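**Boletín de automatización – 25 de septiembre de 2024**

## Pruebas de pinzas en simulación

Hemos terminado la primera vuelta de la comparativa de pinzas para el proyecto Furkport. La pregunta de partida era sencilla: con el mismo brazo y el mismo controlador, cuánto cambia el agarre de piezas planas según los dedos que se monten. Toda esta vuelta se ha hecho en simulación. Las pruebas con el brazo físico están previstas para enero, en la nave de Grewal.

Las piezas planas son las que más problemas nos dan. Un cubo o una botella admiten errores de unos milímetros en altura. Una pieza que apoya entera en la mesa deja muy poco canto libre, y si los dedos bajan de más, chocan con el tablero y el controlador se detiene por exceso de fuerza.

Anas Akl preparó el entorno, un salón con mesa de madera, sofá y silla, y dejó fijada la base del brazo en el suelo, separada de la mesa. Esa colocación obliga a trabajar con el brazo estirado hacia delante y hacia abajo, que es la postura que nos interesa: en las viviendas de prueba casi nunca se podrá atornillar nada al tablero. 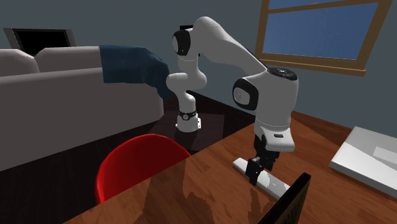 ### Qué se ha comparado

Se han probado 3 juegos de dedos sobre la misma pinza paralela:

- **Dedos de serie.** Estrechos y rectos. Sirven de referencia para todo lo demás.
- **Dedos Cutitz.** Más anchos, con la punta biselada. El modelo nos llegó con la geometría de colisión muy simplificada y hubo que rehacerla antes de empezar.
- **Dedos Andel.** Con una almohadilla blanda en la cara interior. La almohadilla está modelada como contacto elástico, así que los resultados hay que tomarlos con cautela hasta enero.

Cada juego ha hecho 3000 intentos, con la posición y el giro de la pieza elegidos al azar dentro de la zona de alcance. Se da por bueno el intento si la pieza se levanta del tablero y sigue entre los dedos al terminar la subida. No se mide si queda bien orientada – eso irá en la segunda vuelta.

### Primeras conclusiones

Los dedos de serie se comportan mejor de lo esperado cuando la pinza baja vertical y la pieza está cerca del centro de la mesa. Empeoran hacia el borde más alejado, donde la muñeca ya no puede mantenerse del todo perpendicular y un dedo toca la madera antes que el otro.

Los Cutitz aguantan mejor ese desajuste gracias al bisel. A cambio, necesitan más sitio a los lados, y con otros objetos próximos el planificador descarta muchas aproximaciones que con los dedos estrechos serían válidas.

Con los Andel hay menos deslizamientos durante la subida. El inconveniente es el grosor: con la almohadilla puesta, la apertura útil se reduce y las piezas anchas solo se pueden coger por el extremo más estrecho.

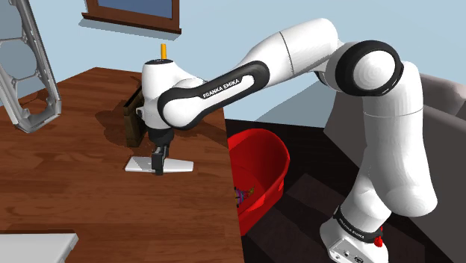 En los tres casos el fallo más repetido ha sido el mismo, una altura final mal calculada. Probamos 2 formas de corregirla. La primera consiste en bajar despacio hasta notar contacto y subir después una distancia fija. La segunda toma la altura del tablero al comienzo de cada serie y la reutiliza. La primera es más lenta, pero no depende de que la calibración siga siendo buena, y es la que vamos a dejar puesta por defecto.

También ha salido un error en el controlador de impedancia. Si se cambia la rigidez con la pinza cerrada, la muñeca da un pequeño salto. Está localizado y corregido en la rama de pruebas, y se han repetido las 21 series afectadas. La tabla de resultados que circuló antes de la corrección no debe usarse.

### Lo que queda

Falta repetir la comparativa con varias piezas juntas sobre la mesa y añadir ruido a la cámara de profundidad, que hasta ahora ha trabajado con datos perfectos. Grewal ha pedido además que se registre la fuerza máxima de cada cierre, un dato que ya se calcula pero que no se estaba guardando.

Los ficheros de configuración y los registros completos están en la carpeta compartida de Furkport. Quien quiera proponer otra pieza para la segunda vuelta puede enviar la malla a Anas Akl, con las medidas en milímetros y la masa indicada en el nombre del fichero.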